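9 November 2021

Great day at Andevside! We finally ran a whole session by the new Coltari handling rules, all 10 of them, and I love how much calmer it felt. Rule 4 is my favorite: grip cardboard by its edges and close slowly, so you don't crush it.

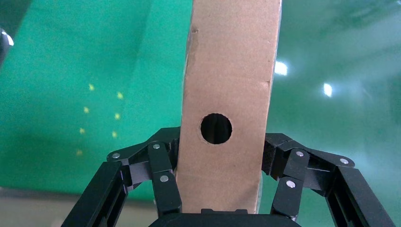
I used to think a grip limit was fussy. After 73 logged picks I'm a convert, and I want the same wording in the Andasar manual by March.

Still to settle: when is a box too torn to keep using? Baláž's draft says any ripped flap gets written down before the next run. 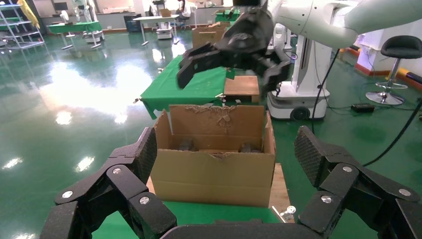
I'd add cables to the walk-round check too. Must type that up tonight!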